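项目资助 > 奥兹洛(Ondlow)共用工作间 > 阶段报告

打印本页 | 以电子邮件发送

赫布登(Hebden)包装与收纳整理项目 第二阶段进展报告

报送:Flillalero 基金资助管理处
执笔:项目负责人 Kornél Major

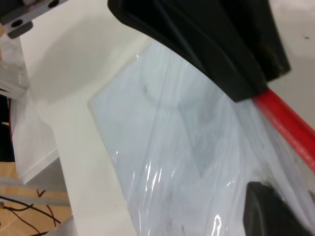 本阶段的资助款是否仍按原定用途使用?
款项全部用于小件物品的清点、薄膜包装、标签和存放,未列支其他项目。

一、本阶段工作范围

根据资助协议,第二阶段的任务是将赫布登工作间内积存的小件物品逐一清点、分类,对需要防尘防潮的物品以透明薄膜包装,并按统一规则存放。第一阶段已完成房间的腾空与台面的更换,相关情况见上一份报告,此处不再重复。

本阶段自四月开始。原计划先处理文具与手工材料,再处理零散五金件。因五金件所在的柜体需要提前移出,我方将两项工作的顺序作了对调,并已在四月的例行通话中向贵处说明。对调未影响总进度。

二、完成情况

(一)清点与分类。积存物品已全部登记入册。登记册采用一物一行的格式,列明名称、数量、现状、拟存放位置和处理意见。处理意见分为留用、转赠和报废,由工作间使用单位逐项签认。签认过程中,使用单位对部分手工材料的去留有不同看法,经协商,凡一年内有使用计划的均予留用,其余列入转赠清单。

(二)薄膜包装。留用物品中,表面易沾灰、易划伤或需成套保管的,均以透明薄膜包裹后存放。选用透明材料,是为了使用人员不拆封即可辨认内容物,减少反复开包造成的损耗。包装要求如下:薄膜须完整覆盖物品;封口置于底面;标签贴于薄膜外侧,不得遮挡物品上原有的标记。经抽查,部分早期包装的薄膜褶皱较多,反光明显,影响辨认,已安排重新包裹。

(三)细长物品的存放。笔、杆、棒类物品不再与包装件混放。此前这类物品常被随手搁在其他物品上面,取用时容易滚落,也容易压皱下方的薄膜。现规定细长物品一律横放于浅格内,同类同向。使用人员对这一做法适应较快,本阶段后半段的抽查中,混放情况明显减少。

(四)台面管理。工作台面为浅色平面,便于发现遗落的小件和碎屑。每日下午五时前须清空台面,未处理完毕的物品放入待办格,并附当日经手人姓名。台面只作操作之用,不作存放之用。该规定执行初期有所反复,主要原因是待办格容量不足。我方已增设待办格2个,此后情况好转。

三、物资与经费

本阶段向供应商 Matetti 采购透明薄膜24卷,已全部到货并验收。其中9卷已用完,其余存放于工作间上层柜内,按先到先用的原则领取。每次领用须在登记册末页签字。

标签纸、封口胶带和浅格隔板由工作间日常经费支付,不占用资助款。搬运由使用单位自行承担,未产生外包费用。各项支出的凭证已装订成册,随本报告一并报送,请贵处审核。

本阶段没有需要调整的预算科目。薄膜的实际消耗低于预算编制时的估计,主要是部分物品在清点后列入转赠,不再需要包装。结余材料拟转入第三阶段继续使用,不另行申请采购。

四、存在的问题

第一,包装质量不够一致。参与包装的人员较多,手法各异,同类物品包好后外观差别较大,码放时不易对齐。形状不规则、表面较软的物品尤为明显,薄膜拉得过紧会使物品变形,过松则堆积褶皱。我方已编写一页操作说明,张贴于工作台旁,并在每周一上午安排简短的示范。

第二,标签字迹的耐久性有待观察。现用标签在薄膜表面附着良好,但书写后若未干透即触碰,容易抹花。目前的做法是先写后贴。是否改用打印标签,将视下一阶段的使用情况再行决定。

第三,转赠物品的接收进度偏慢。转赠清单已送交两家接收单位,其中一家已答复并约定取件时间,另一家仍在内部核定。未取走的物品暂存于走廊一侧的储物间,对通行没有影响,但占用了原定存放包装材料的位置。

第四,登记册目前为纸质,查找不便。使用单位多次提出希望改为电子表格。我方认为该要求合理,但录入工作不在原协议范围之内,需与贵处商定后再行办理。

五、下一阶段安排

第三阶段的重点是复查与移交。具体工作包括:对已包装物品进行一次全面复核,更换破损或封口松脱的薄膜;核对登记册与实际存放位置;完成转赠物品的交接并取得签收凭证;向使用单位移交登记册、操作说明和剩余材料。

移交之后,日常维护由使用单位负责。我方将在移交时与使用单位共同走查一遍各存放区域,对不符之处当场更正,并在登记册上注明。

六、提请贵处事项

提请贵处确认以下2项:其一,同意将结余薄膜转入第三阶段使用;其二,对登记册电子化一事给予意见,包括可否从现有资助款中列支录入人工。如贵处认为后者须另行申请,我方将按规定补报材料。

如需实地查看,请提前告知,工作间周一全天可安排接待,其他工作日限于上午。来访人员可查阅全部登记册与采购凭证,也可抽取任意包装件与登记内容进行核对。

附件:登记册复印件;采购与验收凭证;包装操作说明;转赠清单及接收单位答复函。

Kornél Major
赫布登包装与收纳整理项目

相关内容
赫布登项目第一阶段进展报告:房间腾空与台面更换
奥兹洛共用工作间使用规则(修订稿)
Flillalero 基金小额资助报告撰写须知
包装材料采购与验收办法
转赠物品交接单填写说明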